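# New pads, old grudges

The left pad had been creeping out of its seat since April, and I had been pushing it back in with a thumb and calling that maintenance. 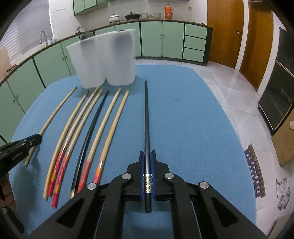
Issue 269

So, the grippers. I run a pair of them, hand-held, black, four pivot pins on the near one, and I look after them on the kitchen table because the shed has a leak and the kitchen has a kettle. The blue cloth stays on for servicing. It shows up dropped screws nicely, and it has forgiven me for most things.

The pads are the part that wears. They're blue with fine ridges, and once the ridges go smooth the tips will still hold a mug or a sponge perfectly well, so you can kid yourself for months. Chopsticks are where the kidding stops. A lacquered one is thin, tapered and slippery, and a tired pad lets it swing like a weathervane. Hence the assortment on the table: plain wood, wood with painted handles, and the glossy black ones with the metal band, which I dislike personally.

The new pads came from Clakura, who supply them in bags of 2 with a leaflet that covers fitting in a single sentence. My version is longer.

Take the old pad off from the narrow end. Clean the seat with a dry cloth first, then a barely damp one, then go and do something else while it dries. I used to skip the last bit. Press the new pad in from the middle outwards, and check that the ridges on both sides run the same way before you admire your work. I fitted one upside down, admired it, put the kettle on and then had to start again.

After that, the pins. Each gets the smallest drop of Pinto light oil – the tip of a cocktail stick, no more – and then you open and close the jaws until the oil stops appearing where you wiped it. Hesten's manual says 500 cycles. I did as many as fitted into a radio play, and I regret neither the oil nor the play.

Alignment is the fiddly part. If one fingertip meets the stick before the other, the stick rolls, and you'll blame the pads you've just paid for. I close the jaws very slowly on a stick held upright and watch which side touches first. Mine was out by about 2 millimetres, which sounds like nothing until you try picking up something thinner than a pencil. The cure was a quarter turn on the linkage screw and a certain amount of language.

The Allau case they both live in needs a new catch. That can wait for another issue.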